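Where Do the Chopsticks Live?

After washing, chopsticks and spoons need a home. In many kitchens this home is a tall cup, called a utensil holder.
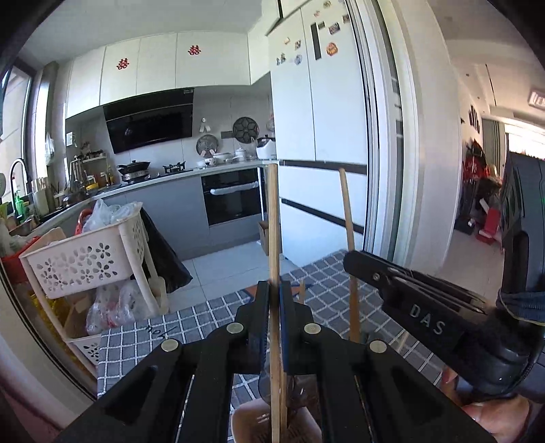 Long, thin and made of wood.

Wood drinks a little water when we wash it. Air must reach it from all sides, so we stand the sticks up – the drops run down.

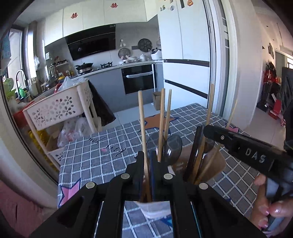
Chopsticks, a ladle and spatulas share one cup.

A ladle is a deep spoon for soup. A spatula is flat, and it turns the food in the pan.
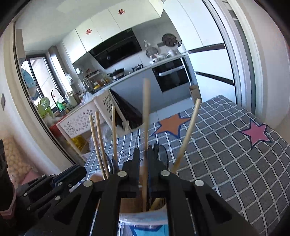 Tall chopsticks lean in different directions.

Some holders have small holes, and the air goes through them.

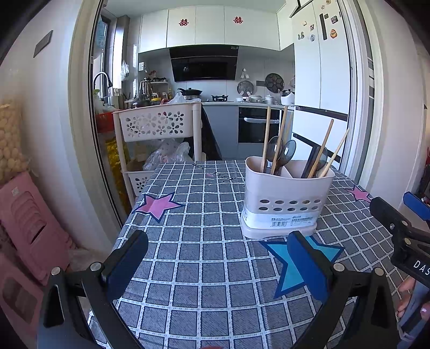
Is your holder at home too full? Take everything out, wash the cup and let it dry before dinner. My daughter does this at 17:00 – she is 11 and very strict!

Stela Grecu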